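Workshop notebook – Plerken room, window side
February 16, 2025

Sunday, so I had a slow start and a big pot of tea, and then got on with the notes I should have written up on Friday.
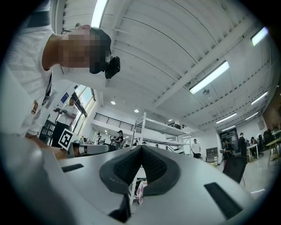

I do like working in this room. The daylight from the tall windows is lovely and I'd happily leave the tubes off until mid-afternoon, but Mulugeta says the far end of the bench gets gloomy and he's the one who has to sort the small stuff down there. Fair enough! Tubes stay on.

Bench jobs: Rajkumari wants the surface cleared before we start on the Gidey parcels – there are over 200 of them and they won't sort themselves. I've moved the tape and labels to the second drawer (the stiff one, pull it up a bit as you go). Label roll is at 1,993, so no need to reorder from Plirnier yet.

Two things still to do:
– wipe down the window sills, they're dusty again
– ask Plernero about the missing lids, I've emailed them once already

Mulugeta, if you get in before me, please don't stack anything under the windows. I want to try the parcels there first and see if we can still get past each other.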